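Junior Referee Pathway: mid-season progress report

Prepared for the Uvholm Community Sport Fund
Jata District Junior Football
Submitted by Kai-wen Chien, Program Coordinator, July 2026

Summary

The program is on track against most of the milestones in the funding agreement. We set out to train 15 new referees aged between 13 and 17 before the start of the winter season, and 15 finished the course and were registered. Two have since stopped taking matches. The rest are refereeing most weekends at Manurung Reserve and at the smaller grounds.

Mentoring is working well at Manurung and less well elsewhere. The rule changes for sideline behaviour have been adopted by every club in the competition. The second training course has slipped and we are asking to move its delivery date, as set out near the end of this report. We are not asking for more money.

Background

Before this program started the district was short of referees for its under 9 to under 13 matches. When no one was appointed, a parent or a coach from one of the clubs took the whistle. Sometimes that was fine. In other cases there were complaints about bias, and a few parents told us they would not do it again. The older teenagers who did sign up usually lasted part of a season. When we rang them to ask why they had stopped, the most common answer was abuse from adults on the sideline, followed by being sent to a ground alone with no one to ask when something went wrong.

The grant was approved to deal with both of those problems. It pays for course delivery, uniforms and whistles, match fees for mentors, and a part-time coordinator role.

Recruitment and training

We advertised through the clubs, two high schools and the district newsletter. The clubs produced nearly all of the applicants. The schools were slow to put the notice up and by then the course was close to full. Next time we will go to the schools earlier and ask to speak at an assembly.

The course ran over two days. The first covered the laws of the game as they apply to small-sided football, including the retreat line, build-out restarts and how to handle a goalkeeper who picks the ball up outside the area. The second was mostly practical. Participants refereed short games between each other with the instructor stopping play to talk about positioning. 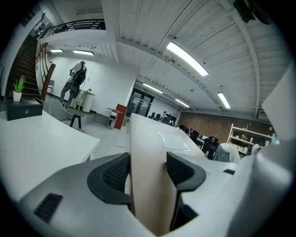

Feedback forms were handed out at the end of the second day. Participants liked the practical session and thought the first day had too much sitting. Several asked for more time on what to say to a coach who is arguing. We had given that topic a short slot just before lunch and it ran over. In the next course it will have its own session in the afternoon, with adults playing the coaches.

The offside material also needs work. The youngest referees are appointed to age groups where offside is not applied, so they forget it, and then struggle when they move up. We will leave it out of the first course and run it as an evening session for those who are ready for the full-sized pitch.

Appointments

Match appointments are now made through Netosetti, the same system the clubs use for fixtures. Referees mark the times they are available and the coordinator assigns matches from that list. Parents of referees under 16 receive a copy of each appointment.

By the end of June the new group had refereed 100 matches between them. That is the target we had set for the full first half of the season, and it was reached despite one round being lost to rain. The washed-out round has been rescheduled and those appointments are filled.

The system has one fault that affects us. When a club moves a kick-off time, the referee is not always notified. On one morning at Manurung a referee arrived for a match that had already been played. We paid the match fee. Clubs have been asked to phone the coordinator about any change made after the appointments are published, and most of them do.

Mentoring

Each new referee was to have a mentor present for their first six matches. At Manurung this has been met for every referee. The ground has several small-sided pitches side by side, so one mentor can stand between two pitches and watch both, then speak to each referee at half-time.

At the outlying grounds there is usually only a single match on at a time, and a mentor has to drive out for it. We have covered some of these and missed others. Where we could not send anyone, we moved the new referee to Manurung and sent an experienced one to the smaller ground. This has kept the younger ones from being on their own, but the experienced referees have done more travelling than they signed up for – one has asked to be rested from away grounds for the remainder of the season, and we have agreed.

The mentors meet the coordinator once a month. They report that the new referees' whistle is louder and their signals are clearer than at the start of the season. Positioning is still too central in many cases, and throw-ins are often given late. Two of the group have shown enough to be tried on under 13 matches, and both will get a chance in the coming rounds.

Sideline behaviour

All clubs have signed the district's sideline code. Under the code each team names a ground marshal, who wears a vest and is the first person to speak to a spectator who is out of line. New referees wear a green armband so that coaches and parents know they are still learning.

The armband has been well received. A few of the older participants did not want to wear it and felt it singled them out. We considered making it optional and decided against that for this season, though referees can now take it off once their mentored matches are finished.

Reported incidents have been fewer than last winter. Some caution is needed here, as last year's incidents were only recorded if a club wrote in. The most serious matter so far involved an assistant coach who followed a referee to the change rooms after an under 12 match. The mentor stepped in, the club was notified that afternoon, and the coach was stood down for the rest of the month. The referee took a weekend off and has come back.

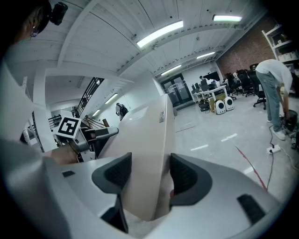
Retention

Two referees have left. One moved out of the district with family. The other found that refereeing clashed with playing, as his own team's matches had been moved to the same time of the morning. He has said he would like to return in summer for the small-sided competition.

We had expected to lose more than this by mid-season. The coming weeks will be the harder test, with cold mornings and school exams for the older ones. The coordinator will phone every referee who has not marked themselves available for two rounds in a row.

Match reports and record keeping

Match reports are the part of the program that has changed most since the agreement was signed. The original plan was for referees to fill in a report online straight after the game. Phone reception at two of the grounds is poor, and some of the younger referees do not carry a phone, so we have gone back to paper on match day. The sheets are kept in a pale folder with rounded corners, a white label near the top and a small metal clasp on its edge, and the coordinator enters them into Netosetti early in the week. Send-off and injury reports are still phoned in on the day.
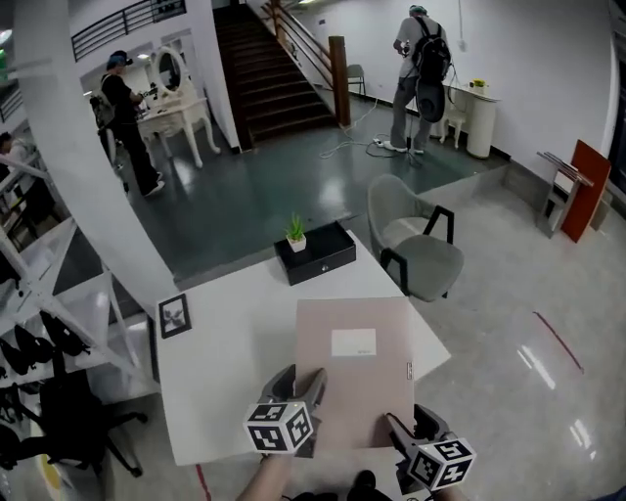 Paper reports have been coming back more complete than the online ones did in the pre-season trial, mainly in the section for comments about the sideline. The entry work takes up coordinator time that was not budgeted for, and so far it has been absorbed within existing hours. Sheets are being sorted by ground, and for the second half of the season we would like to sort them by age group as well, which means more stationery of the kind already in use – a folder with a white label and a clasp is enough, provided it shuts properly and can be told apart from the club registration files. The cost is minor and will come out of the administration line.

Budget

Spending is within the approved amounts for each line. Uniforms came in under budget because the supplier gave us the club rate. Mentor fees are slightly under as well, for the less welcome reason that some outlying matches were not covered. Travel is over, for the reasons given under Mentoring, and the underspend on mentor fees more than makes up for it. We ask that the Fund approve a transfer between those two lines. A full statement is attached separately.

Variation requested

The second course was due to be held in the mid-year break. Our instructor became unavailable and the district's other accredited instructor was already committed elsewhere. We request that delivery be moved to the next school holidays. Referees trained then would start in the summer small-sided competition, where matches are shorter and the crowds are smaller, and would be ready for next winter. The course content and the number of places would stay the same.

Work planned for the next period

Evening offside session for referees moving up to full-sized pitches.

Mentor cover for the outlying grounds, with two more mentors to be recruited from the senior referees' group.

Visits to both high schools ahead of the second course.

A short survey of coaches and ground marshals on the sideline code, to go out through the clubs after the final home round at Manurung.

Correction of the kick-off change fault in Netosetti, or a standing arrangement with the clubs if it cannot be corrected this season.

The final report will include match numbers for the full season, retention figures for both courses and the survey results. Questions about this report can be sent to Kai-wen Chien at the district office.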